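Ticket: Wallet payout stuck in "Broadcasting"
Product: Gredix merchant wallet, desktop version
Opened by: Hrefna Norðdahl, Hjaltadóttir
Status: Closed

Original report

We sell fabric storage and laundry bags online and take stablecoin payments through a Pekbridge checkout. The money lands in our Gredix wallet and I move it to our Ledard exchange account once a month. The March payout has been showing "Broadcasting" since 9:15 this morning. Amount is 4000 in stablecoin. Ledard shows nothing incoming. The wallet balance has already dropped by the full amount, and the cancel button is gray.

I have restarted the wallet twice. I have not tried to send it again.

Reply from support, 11:02

Thanks for not resending. Please leave the wallet open and send us:

- the transaction ID from the Details tab
- the network you picked for the payout
- the fee setting (Low, Normal or Custom)
- whether any smaller payment went out from the same wallet before this one

Do not send us your recovery phrase or private key. We never need them for a ticket.

Reply from Hrefna Norðdahl, 11:40

Transaction ID sent through the secure form. Network is the default one. Fee was on Custom, left over from a test last month. There was a smaller payment before it, a refund of 200 to a wholesale buyer. I assumed it had gone through, but it also says "Broadcasting" when I scroll down.

You asked in the form for the listing tied to that refund. It is the ginkgo print and mesh bag listing, order line 41.
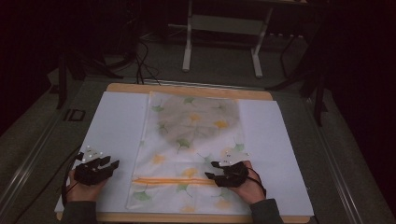
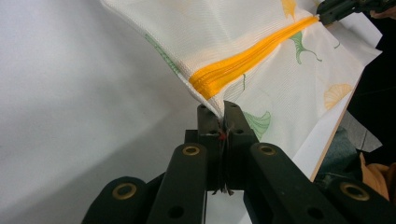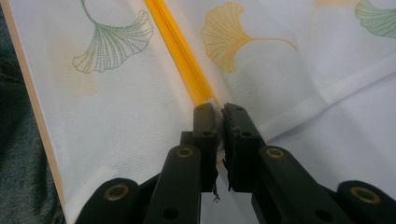 Support findings, 13:25

The refund is what is holding up the payout. Each payment from your wallet carries a sequence number, and the network takes them in order. The refund went out with a custom fee below what the network is accepting at the moment, so it is waiting. The payout has the next number and has to wait behind it, whatever its own fee is.

Your balance is lower because the wallet sets aside pending amounts. Neither payment is confirmed on the network. We checked both IDs against two separate nodes and got the same answer.

The Pekbridge side is fine. Incoming customer payments will keep arriving while this is open.

Steps we asked the customer to take

1. Update the wallet to the current release. The older one hides the Replace option for refunds.
2. Open Activity, sort by oldest first, and select the refund.
3. Click Replace. Keep the same recipient and amount. Change the fee from Custom to Normal.
4. Check that the sequence number on the confirm screen matches the old one. If it is higher, stop and write back.
5. Confirm and wait for 6 confirmations before touching the payout.
6. If the payout does not move by itself after that, repeat steps 2 to 4 for it.

Reply from Hrefna Norðdahl, 14:10

Updated. The Replace option is there now. At step 4 the number matched, so I confirmed. The refund now shows a new transaction ID, and the old one is crossed out. Is that expected? My bookkeeper has already recorded the old ID.

Reply from support, 14:18

Yes. A replacement gets a new ID. The old one will never confirm, so use the new one in your books. The export file lists both, with the old one marked "Replaced".

Reply from Hrefna Norðdahl, 15:05

Refund has its confirmations. Payout still says "Broadcasting", so I did step 6 with the fee on Normal. It changed to "Pending" and then "Confirmed". Ledard shows the deposit as received but on hold for review.

Reply from support, 15:20

The hold is on the exchange side and we can't see or change it. If it is still there tomorrow, contact Ledard with the new payout ID.

Reply from Hrefna Norðdahl, 16:45

Ledard released it. You can close this. It would help if the wallet warned you that Custom stays on after you use it once.

Internal note

Closed as resolved. Cause: low custom fee on an earlier payment. Fee setting persistence added to the existing feature request. Help page on stuck payouts still shows the old Activity screen and needs new screenshots.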